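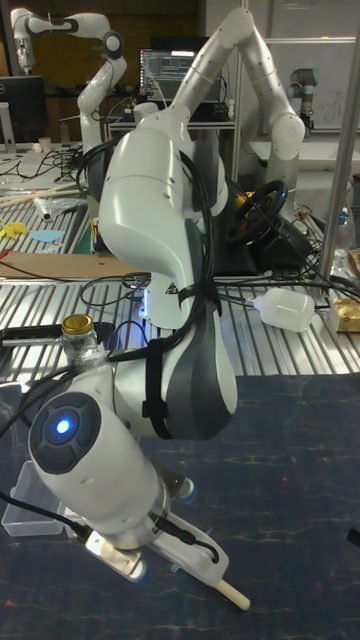
Clearing a shared bench in 30 minutes

Quick write-up of how we do the back bench at Stemcombe. Morag Lennox asked for it in March, I said yes, then forgot, so it's going up now. It's for a bench that several people use and nobody owns. Your own desk, do what you like.

Applies to any bench with two kinds of top: a slatted or grooved part at the back, a flat part or mat in front. Small stuff wanders from one to the other all week.

What you need

2 trays, any sort, big enough for a loaf of bread
A damp cloth and a dry one
A soft brush, the paintbrush kind, 3 cm wide is fine
Masking tape and a marker
Screw-top jars
Shallow clear boxes with lids
A bin bag

A timer as well. Phone will do. Set it to 30 minutes and stop when it goes, even if you're halfway through the pens. Last time we didn't stop it ran into lunch and Ross Imrie wouldn't help the next go.

Step 1. Warn people

Put a note up the day before. We do Thursday, so the note goes up Wednesday teatime. One line: bench being cleared, anything you want left alone put tape on it. No tape, it gets moved. Be strict. People moan once and then they use the tape.

Don't unplug anything. Don't coil anything that's plugged in. Cables are a seperate job and need whoever ran them standing next to you.

Step 2. Front half first

The flat part in front is where the work gets done so it comes first. Everything loose off the mat and into tray one. Don't sort yet! Just lift and drop. Sorting while you lift is how half an hour turns into two.

Leave anything too big to lift with one hand. Work round it.

Brush towards you, into your hand or a dustpan. Then damp cloth, then dry cloth. A dark mat shows every bit of fluff so do it in long strokes, one direction, or you get swirls. If the mat has a pattern on it, get your head down low and look along it — marks hide in a pattern. Our last mat came from Westerberg, 900 mm wide, and it was a devil for this.

Don't use spray on a mat unless you know what it's made of. Water first. If water doesn't shift it leave it and ask.

Step 3. The slats

Slats are a pain. Things that roll end up in the gaps and things that are flat lie across the top and look like they belong.

Lift the flat things first. Card, paper shapes, offcuts. Card that's still square and clean gets kept, bent card goes in the bag. Paper cutouts — keep only if somebody can say what they're for. Abhishek Vashisht keeps his in a folder now after we binned a set by mistake, which was our fault really, they did have tape on, it had just come off.

Then rollers. Dowels, sticks, pens, bottles on their sides. Tray two.

Then brush along the grooves, never across. Across just flicks it into the next one. Finish with the corner of the dry cloth over a ruler edge if there's grit packed down in there.

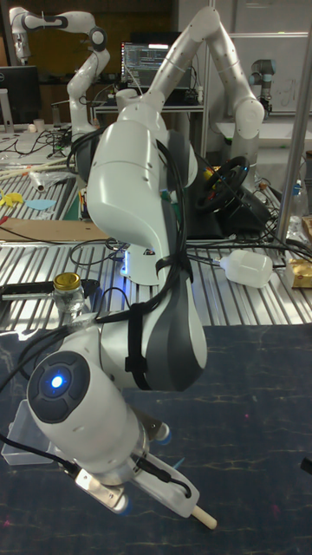
Lidded jar on the slats, shallow clear box on the dark top.

Step 4. Sort the trays

Now you sort. Set the trays side by side somewhere that isn't the bench. Go through once, fast, and give each thing one of these:

back on the bench
jar
box
shelf
somebody's
bin

"Somebody's" goes in a carrier bag with the date on the tape, hung by the door. Not back on the bench or you'll be doing it again next week.

Jars are for anything smaller than a thumb. Screws, pegs, beads, caps. Glass because you can see in, and a metal lid because we've got loads. One kind of thing per jar if you can. If you can't, label it MIXED and don't feel bad. Lid on, always. A jar with no lid is a pen pot by Friday.

Boxes are for the thumb to hand size. Shallow ones, the deep ones just get layered and then you never see the bottom again. We bought deep Drinik ones to start with, and swapped them for shallow, and the difference was huge. Label on the box as well as the lid, because lids get swapped.

Wooden rods and sticks. Short ones lie flat in a box. Long ones stand up in a tall tub on the shelf. Run a bit of sandpaper over any rough ends before they go back, takes a second. Anything split, bin.

Step 5. Lids, racks and bottles
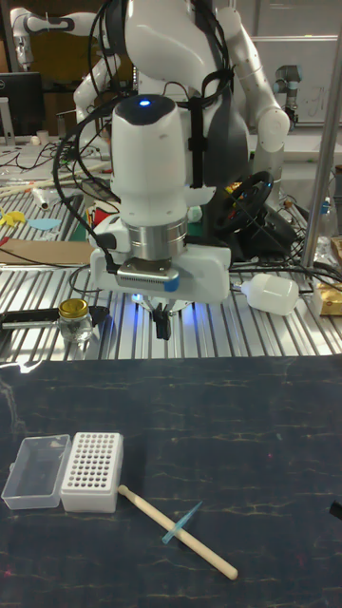

Lids are the thing that always beats us. Every box has one on the day you buy it and by the end of the month there are spare lids all over and open boxes somewhere else. Rule is a lid gets matched or it gets put with the spares, it doesn't live on the mat by itself. A clear one lying flat on a dark mat is dead easy to miss too, like the one next to the white tip rack, so run your palm over the surface and don't trust your eyes. Same go for bottles: stand it up, check the cap's tight, wipe round the neck, then put it where it's going. The white one on its side by the steering wheel wants standing up before it does anything else.

Racks with rows of holes collect dust in the holes. Turn it over above the bin, tap the bottom, then the soft brush. If you don't know what the rack was last used for don't put anything of yours in it. Ask Rin Sekiguchi, or whoever your Rin is.

Bags and wrapped parcels. Clear bags, look inside, then flatten if empty. Parcels that are still wrapped don't get opened, even if it's been there for weeks. Tape, question mark, door.

Step 6. Put back less than you took off

This is the step people skip. You've got a nice clear front half and the urge is to lay it all out again. Don't.

Front half: only what's in use today.
Slats: jars and the one tray that lives there. Nothing that rolls.
Back bench: cups, pens, laptops. Cups well back, please. Pak-hei Kong had tea go through a stack of drawings and he still brings it up.

Pens in a pot or in a drawer. Test each one on the bin bag tape. Dud ones go straight in, don't put them back "in case".

Step 7. Tape check

Walk round with the marker. Any tape older than the last clear gets a new question mark on it. Second question mark and it goes in the carrier bag. Works better than emails did.

If you've only got ten minutes

Lids on
Bottles up
Rubbish off the slats
Dry cloth over the front
Done, go home

Bits people have asked

Do you do the floor? Different day. If you do floor and bench together you sweep the floor first and then knock grit on to it.

Plastic jars? Fine if it's a hard floor. The Herotstead lot use them, and they have kids in on Saturdays.

What about a drawer divider instead of jars? Tried it. Things hop over when you shut the drawer fast. Might be ok in a slow drawer.

How often? Weekly if more than three of you use it. We miss weeks. When we do, the next one gets the same 30 minutes and whatever isn't finished waits.

Label list to copy for the tape is on the inside of the cupboard door, left hand side, under the tea rota.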